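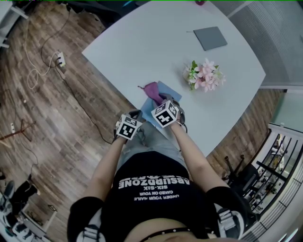 February
By Zinhle Baloyi

The Futen 14 is a fixed-height worktable for studios, shared offices and light assembly. The top is finished on both faces and sits on a welded steel underframe with leveling feet. Corners are rounded, as on the large white table in the photo, where a seated user can rest both hands on the surface and keep the thighs clear under the edge. Square corners are not offered in this range.

Load rating is the same for all 6 sizes. The underframe ships flat in two cartons and goes together with 5 mm bolts — the key is included. Tighten the long rails last. Recheck the bolts after the first month of use.

Clean with a damp cloth and mild soap. Do not use acetone or scouring pads; both dull the finish.

Tops are cut at Graltalholm and frames are supplied by Psarras. Orders leave the Buvport warehouse in almost 14 working days. Replacement feet are sold in packs of 5. Cable trays and modesty panels are listed separately.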